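4. Equipment plan and budget

4.1 Starting point

The department allowed our group 1800 pounds for the pushing and sorting bench, to be spent by the end of August. The arm itself was already available and is not costed here. What had to be bought or made was the table, the work surface, the end tool, the test blocks and the lighting. Delivery charges count against the total.

4.2 Table

Two options were priced. Wiltham sells a ready-made bench with a solid top, and Oleck sells perforated panels that bolt to a customer's own base. The Wiltham bench was cheaper by 40 pounds but would have needed drilling for every fixture we wanted to add. We chose the Oleck panels at 600 pounds delivered. This is the largest single item and takes up a third of the budget. Lead time was quoted as three weeks and we planned the rest of the build around it.

4.3 End tool

A two-finger gripper from Guérin was considered first. It would have used most of the remaining money, and none of the tasks in section 2 need the block to be lifted. The plan was therefore changed to a plain rod on an adaptor plate, made in the department workshop. Only material was charged. If a later group wants to pick and place, the gripper should be costed again from the start, including its cable and controller – neither was included in the first quote.

4.4 Work surface and blocks

The surface and the blocks are the items most likely to wear, so they were budgeted as consumables. A spare board would cost 56 pounds at the same size. I-hsuan Ng checked the print times and found that a full set of blocks can be made overnight on one Pameck printer, so no blocks were bought in. Filament was limited to four colours to keep the number of part-used reels down.

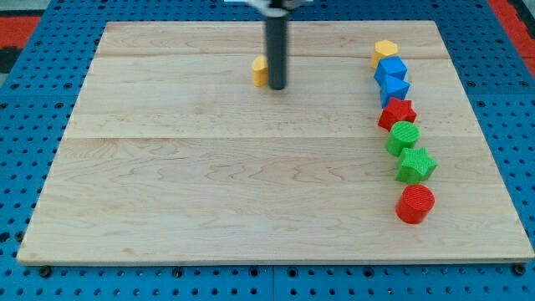
Block stock for the next phase depends on how many shapes each colour needs. The set on the board has two blocks in each of red, green, blue and yellow, and the shapes are not matched between colours: there is a star in red and in green, but the only cube is blue and the only hexagon is yellow. A sorting task by shape alone would need the missing combinations printed. We have put two further reels of filament in the budget for this.

4.5 Items held back

Lighting was left until last. The overhead room lights gave an even result in the first trials, and the lamp order has been postponed. The money for it stays in the contingency line, together with the spare board, which will be ordered only when the present one shows grooves deep enough to catch a block.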